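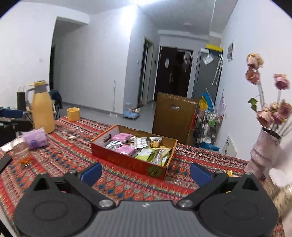 Irnar project, method meeting
Middale, 2020-03-31

1. Previous minutes
Approved without changes. The spelling of Zostov has been corrected again.

2. Snack task, hand-held grippers
The Middale site reported on the tabletop task: wrapped snacks, an open box, a patterned cloth and an ordinary home behind it all. Zostov asked if the cloth could be swapped for a plain one. Middale replied that people own tablecloths. Left as is.

The meeting agreed that small packets lying on top of one another are the hard case. A white packet over a pink one was discussed for longer than either packet deserved. Labelers will mark the upper packet as the target and leave the lower one alone until it is fully clear.

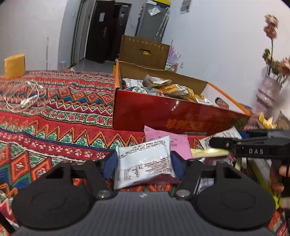
3. Results so far
The policy trained on 35 demonstrations missed 8 test grasps. With the pad gap added as an input it missed 6. Bouchard called this a trend. Zostov called it 2 grasps. Both remarks are minuted at the request of the parties.

4. Labeling rules
Two packets of the same color side by side, as with the pale green ones, now get separate labels even when both sit between the pads.

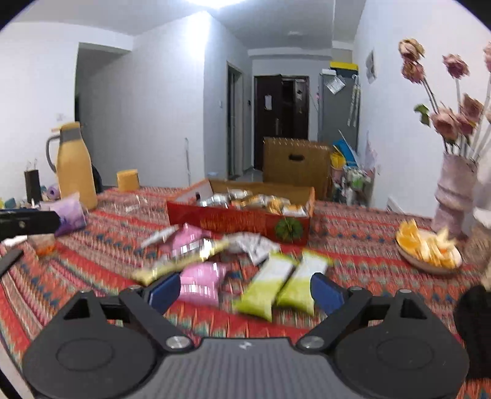 The old rule treated such a pair as one object, and the policy had learned to aim for the seam. Bouchard will relabel the affected clips and has asked that the word "soon" be removed from this item. Removed.

5. Any other business
Shiny wrappers and depth estimates: held over to June, as in the last minutes.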